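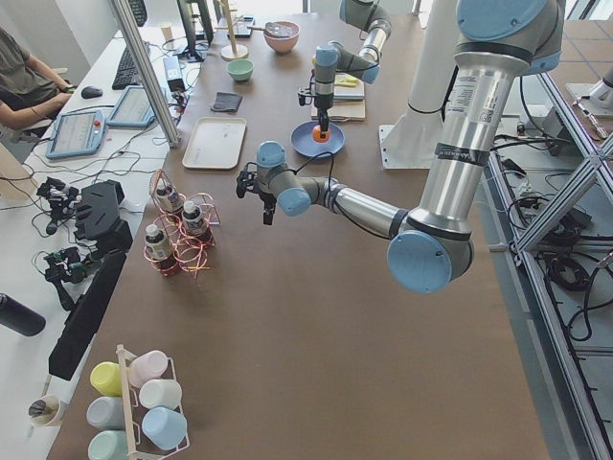 Noémie Chauvin

to the Sivulthorpe workshop list, December 2023

Hi all,

Thanks Mathis, yes please to the spare cable chain! Before I forget, your question from last night:

> Are you still teaching the two arms separately and hoping
> they meet in the middle? And have you settled on fingers yet?
> Last I heard you were on a third print.
> Mathis

Still separately, I'm afraid. I jog one arm to where I want it, save the point, then put that pendant down and pick up the other one (I've grabbed the wrong one more times than I'll admit). The slotted fingers are off for now and living on the desk with the other gripper bits, because the slots caught on anything with a rim. The plain black ones are dull but they let go when told.

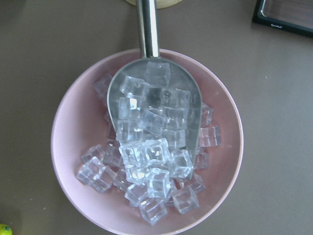 Scooping is the job I really want working before we show it at Orkness in April. Closing on a handle is easy enough - it's what happens after that, when the load shifts and the whole tool wants to roll in the fingers. A round metal handle like the one on the ice scoop gives two flat pads hardly anything to hold on to, so I'm tempted to glue thin rubber on the pads and slow the wrist down. Larysa reckons a V groove would do it without any rubber. Has anyone tried both?

Also, if someone has 2 metres of soft silicone sleeve going spare, I'll swap it for biscuits.

Noémie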